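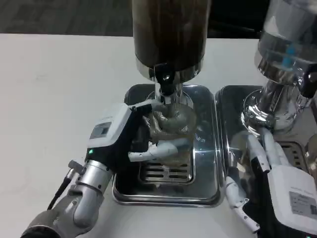
Corklow is our club-day app for amateur sides, private beta open now, April for everyone else. Fixtures, availability, match fees, the tea rota, player pages with clips and stats. Built in Skivthorpe by people who play on Sundays and mostly lose. 

**What you get in the beta**

- Team sheet. Players tap in or out, captain sees who's left. Reminders go 3 hours before the deadline, you can change that
- Player page: position, appearances, goals or runs, clips up to 30 seconds
- Live score from the touchline, works with no signal and catches up later
- Match fees, cash or card, who owes what
- Export to a spreadsheet (finaly)

**Sports so far:** hockey, football, netball. Cricket half done, scoring is fine but the averages are wrong if someone retires hurt. Don't use it for league returns yet.

**Who's on it**

13 clubs, just over 1,000 players. Biggest is Kukerska Hockey, five teams plus juniors. Kulap Klinhom runs their second eleven and sends us most of the bug reports, so if the availability page makes sense now thank her.

**Needs**

Any phone from the last few years. Laptop for the admin side, the tables are too wide for a phone, we know. Junior pages are off by default and a parent has to switch them on.

**Price**

Free in beta. After that per team, per season, not settled. Beta clubs keep thier first season free.

**Known problems**

Clips upload sideways on some phones. Boonyarit import (old fixture files) drops away kit colours. Fix for both in the next build.

To join, send club name, sport and number of teams through the contact form. Replies are slow on match days.

Updated Jan 8, 2023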